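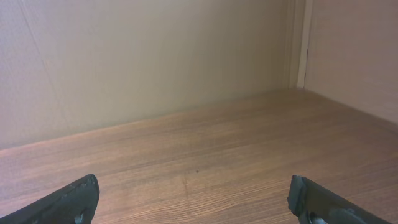
The gripper stands open inside a compartment. Small marks on the floor are what the inspectors look for.

The morning shift at Oltine begins with the cabinets which came back during the night. They come from rented apartments, from student rooms, from a hotel in Livanell that changes its furniture more often than seems reasonable. All of them must be emptied, checked and given a grade before they can be rented out again. For many years this meant that a person went down on the knees and put the head inside.

Bohdana Panasiuk did it for most of her working life. She learned to see a burn or a scratch by the light of a small lamp, and to find with her fingers what the lamp did not show. "You know a cabinet by the corners," she told me. "The front, people clean before they return it. The corners they leave for you." She also learned what the work does to the neck.

Since March, part of this work belongs to a robot arm on the ground floor of the building in Clonduswood. It goes into each compartment with a camera near its gripper, takes out whatever the last renter forgot, and sends its pictures to a screen. The grade is still given by a person. Panasiuk sits at the screen now, and on her best day she has graded 306 compartments. By hand, she says, roughly 200 was already a very good day.

I expected her to be pleased with this number, and she is, but she speaks about it with some care. On the screen she can enlarge a stain until it fills the whole picture. She cannot smell it. Smoke and damp were always the first reasons for sending a cabinet to repair, and the camera knows nothing about either of them. For some weeks the repair shop received complaints from renters about cabinets with perfect photographs. The company then decided that one inspector walks along the row with open doors before the arm starts. The walk is not counted in the daily target, and this had to be negotiated.

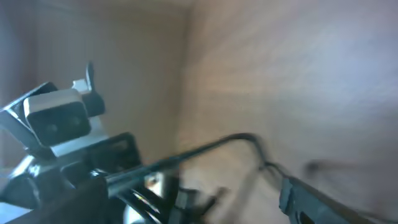
Demyd Chornovol, who was hired as a driver, is today the person everybody calls when the arm stops. It was not in his contract, and for a long time it was not in his pay. He began by standing near the technician and asking questions, and then one day the technician was sick. Most of the stops, he explains, have little to do with software. Inside a cabinet there are walls on every side, and the cable which makes a loop in front of the wood panel has to follow every turn of the gripper. Chornovol checks the cables before each shift and again after lunch. He keeps a notebook in which every stop gets one line, in pencil, and the engineers have asked to copy it.

His new title, cell operator, came with a raise. He had to ask for it 2 times.

Not everybody found a place so easily. Of the 30 people in the returns department, none has been dismissed, and the manager, Mwangi Athumani, repeats this early in our conversation and once more at the door. But when somebody retires, the position stays empty. Lukian Fedoruk, the oldest inspector, noticed it before it was announced. He refused the screen. He works at the wide bench where the arm cannot be used – old wardrobes, damaged pieces, everything with a door that hangs wrong. He is satisfied there, though he worries that he has nobody to teach.

"A young person comes and learns to grade from pictures," he says. "All right. But in a few years, who will know if the picture is good?"

Athumani takes the question seriously. New inspectors now spend their first weeks with Fedoruk before they are allowed to sit at the screen. He would like to make this period longer, but the budget for training was calculated before the arm was bought, and it was calculated for a different kind of job.

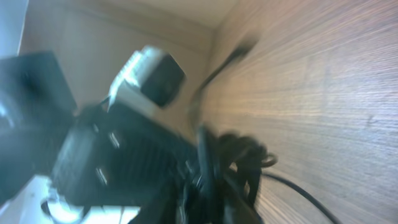
Cables coil beside the machine, close to a wood panel. Checking them has become part of Chornovol's shift.

The room itself has changed too. The inspectors used to work side by side, and they talked all day through the open cabinets, mostly about football and the prices of things. At the screens they sit with their backs to each other. Yurii Kuzmenko, who represents the workers in talks with the company, received more comments about the chairs than about the robot. People wanted to turn them around. It took a while, as the cables for the monitors came from the wrong wall, but the desks now stand in a half circle.

The next subject on his list is speed. The arm can go faster than a person can look, and at the moment the pictures wait until the inspector is ready for them. Kuzmenko wants this rule written down. The company has agreed to discuss it when the second arm is ordered for its warehouse in Robles.

Panasiuk has been asked to go there for the first weeks and train the people. She has said yes, on the condition that she can bring her lamp.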